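Samonte white tabletop bin: fine, but let's calm down

I bought this bin after Shiela Malabanan told me it had "fixed" her baking drawer. Fourteen dollars for a rectangle of white plastic seemed steep to me, and four months on it still does, though I've stopped being quite so annoyed about it.

The listing on Plerkstead shows 3,244 ratings, nearly all of them glowing. I read a good number and most seem to have been written the day the box arrived. People love the shape, which I'll grant is the one interesting thing here. The long sides dip in the middle and the ends come up higher, so you can see what's in it and still get a hand around each end. Reaching in for a measuring spoon is easy.

The trouble is what happens with anything longer. A saucepan handle goes straight over the dip and the whole bin wants to lean that way. Mixing bowls? Forget it. The big ones live on the table whatever you buy. 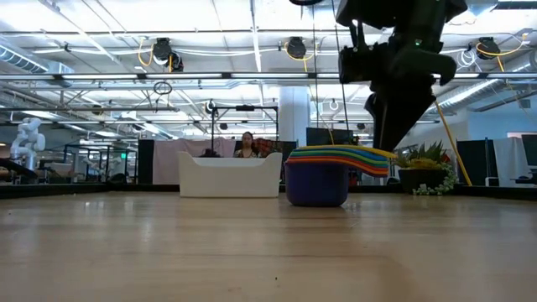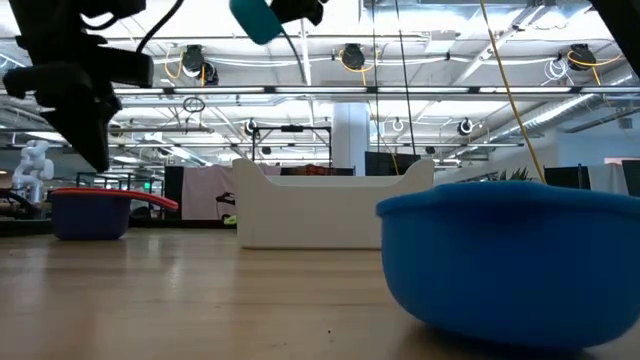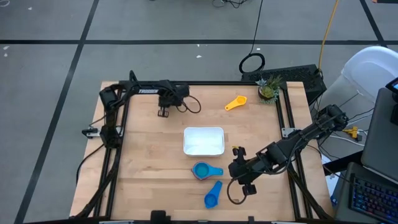

Measuring cups are where I'd say it earns its keep, provided you nest them first. Throw them in any old way and the handles lock together and you end up pulling out the lot to get at the one you want. I had the same problem with the Lilleck basket, and that was half the price.

Cleaning is easy enough. Flour wipes off with a damp cloth. Turmeric does not – mine has had a yellow thumbprint on one end since November, and the "stain-resistant" line on the label can go straight in the trash as far as I'm concerned. The bottom is also slick, so on a smooth wooden table it skates if you bump it. A strip of shelf liner cured that for me.

Would I buy it again? At full price, no. The Iltmont version is plainer and has straight sides, but it stays put and it stacks. If you find the Samonte on sale and mostly keep small things in it, go ahead.

Three stars.

– Divina Cabanatuan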